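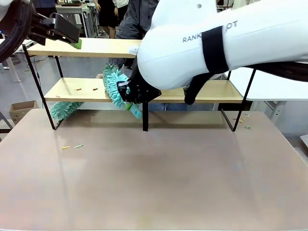 Dusting the two-tier shelf with both arms, green pad on the top board and teal duster on the lower one.

Hollaline build: frequently asked questions

What is Hollaline?
A two-armed tidying robot being put together in the shared workshop at Garrido. Celeste Guerreiro looks after the build and the parts list. Work started in April.

Did you make the arms yourselves?
No. The arms were bought as a pair. We did the bench layout, the cable runs and the control software, which we call Pronell.

Why dusting?
It's a chore everyone knows, and it needs a light touch. Press too hard and a small shelf will slide. Press too lightly and the crumbs stay put.

Do you need special dusters?
No, chenille ones from the supermarket are fine. Look for a plastic handle long enough for the gripper to hold. We keep a spare head at the bench.

What do you use for dirt?
Small coloured bits, mainly red, yellow and green. They show up well on pale wood and on the beige tabletop. Sweep up between runs or the count will be off.

How much has it cost?
The arms aside, we set a limit of $2,000. The bench and shelf came to $305. Grippers are not included in either figure.

How fast does it move?
We cap it at 20 per cent of full speed when people are in the room. Please don't change this setting without asking Celeste.

Can I use the code at home?
Yes. Pronell will run on a single arm, but you'll have to turn off the second one in the settings file. Plan on 500 MB of free disk space for logs.

Can I come and see it?
Members can drop in any time the workshop is open. Visitors should sign in at the front desk and stay behind the bench while the arms are powered.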